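**Ticket: audio stops skipping on Amon walking tour (Vakell app)**
Status: open > waiting on customer > closed
Opened by: Lucyna Grabowska, Lakia history tours
Assigned: Kacper Wilczyńska
Priority: high (group leaves in September)

**8:40 am, Lucyna**
Guests on the Amon tour lose the narration partway. Starts fine at the harbor, plays the landing chapters, then jumps from stop 11 (the church) straight to stop 19 (the field hospital). Everything in between gone. No error, just the next chapter. People stood at the bunker listening to a nurse's diary, very confused. Next group is 50 people and half of them have read every book on the subject, they WILL notice.

Phones are a mix. Happens offline and on hotel wifi. Have tried restarting the app, no change. Can send screen recordings if wanted.

**9:05 am, Kacper**
Got it, thanks. Need:
- app version (Settings, bottom of page)
- which language pack
- is "play by location" on or off

Recordings not needed yet.

**9:20 am, Lucyna**
Version is the new one, updated last night. English long version, the one with the veterans' letters. Play by location ON. Turned it off on mine just now, same jump.
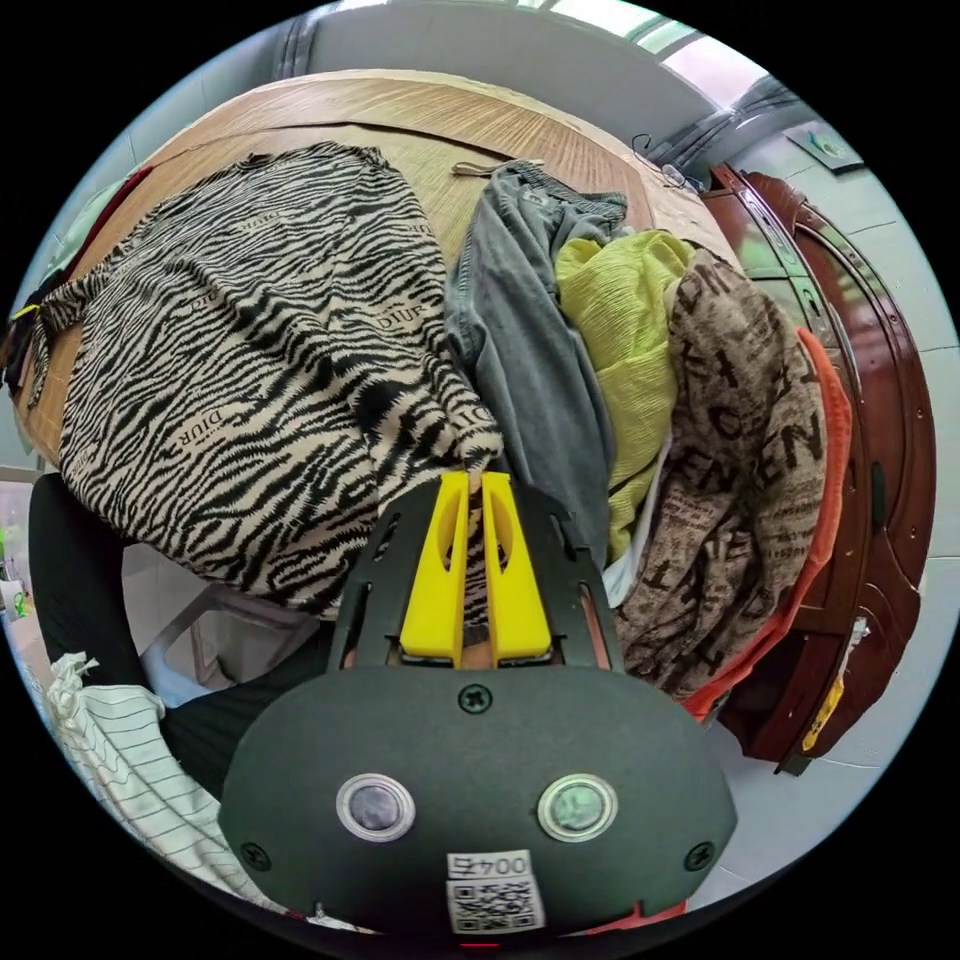 *Attachment 1. Patterned cloth pinched between the yellow fingertips.*

**9:50 am, Kacper**
OK so not GPS. Reproduced here at my desk, English long, location off. 11 then 19. Polish short version plays fine all the way thru. Looks like the pack and not the phone.

Checked the pack listing. Should be 172 clips, that matches what Czesław signed off in the spring. Download finishes and says complete. But the player only builds a list up to the letters and then picks up again after. Asking Hubert.

**10:30 am, Hubert Kaczmarczyk (content)**
Stops 12 to 18 are the ones we re-recorded. Old narrator said the wrong regiment at the crossroads, a visitor wrote in, he was right. New files went up with the veterans' letters split out as their own clips. Did anyone redo the stop order after? I didnt.

**10:35 am, Kacper**
Don't think so. Order file still has the old names. Player looks for them, doesnt find them, moves on quietly. Should really complain out loud, raising that as a separate ticket.

**11:10 am, Kacper**
Tried:
- renamed one new file to the old name, stop 12 comes back. good
- cleared cache, reinstalled, stop 12 still there
- tried the old pack from backup, all stops play but wrong regiment again, so no

Fix = new order file. Hubert writing it. Please do not roll back to the old pack.

**11:25 am, Lucyna**
Fine, not rolling back. Can I at least give guests something on paper for the bunker and the crossroads in the meantime? Have a small group out this afternoon with the film people, the ones who want to know which scenes were made up.

**11:30 am, Kacper**
Yes. Scripts for 12 to 18 are in the shared folder, "Amon long FINAL final". Use the one Bronisława edited, other one has the wrong regiment. Print big, some of your guests asked for large type last time.

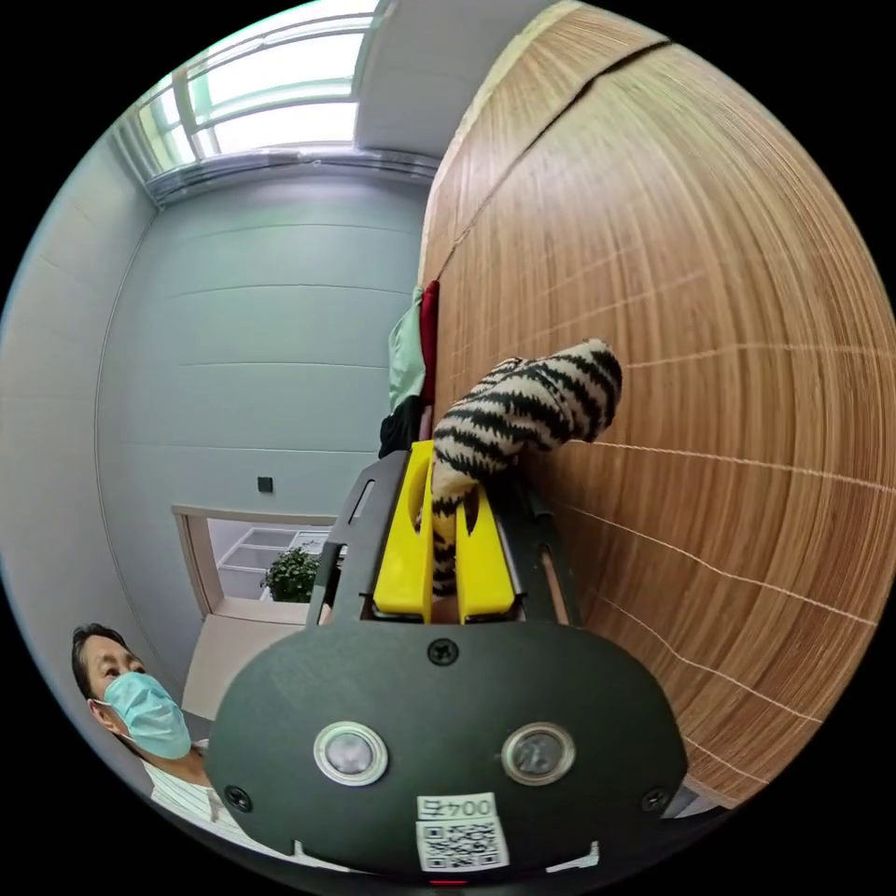
*Attachment 2. Label reads 004号, QR code underneath.*

**1:15 pm, Hubert**
Order file done. Letters now play right after the stop they belong to, before they were all going to be lumped at the end. Stop 15 has two letters so it runs long, the walk from the orchard to the wall isnt that long. Lucyna, tell your guides to wait.

**1:40 pm, Kacper**
Pushed to test. Played 10 through 20 in full with headphones on. All there, right order, right regiment. Volume on 17 is low, it's the old radio clip, leaving it.

**2:05 pm, Bronisława Kubiak**
Listened too. Small thing, 13 still says "see the museum at Lepik, open daily." It closes in winter. Can wait for the next recording, pls log.

**2:10 pm, Kacper**
Logged. Going live now. Guests who already downloaded must delete the pack and get it again, the app won't pick up the change by itself. Pack is 1,000 MB so do it on hotel wifi the night before, not on the coach.

**4:30 pm, Lucyna**
Deleted and redownloaded on mine and both guides' phones. Bunker plays at the bunker. Crossroads ok. Used the paper scripts this afternoon and one man asked to keep his, said he prefers reading anyway. Will email the September group about the redownload tonight.

Ok to close.

**4:35 pm, Kacper**
Closing. Missing-file warning and stop 13 wording are on their own tickets.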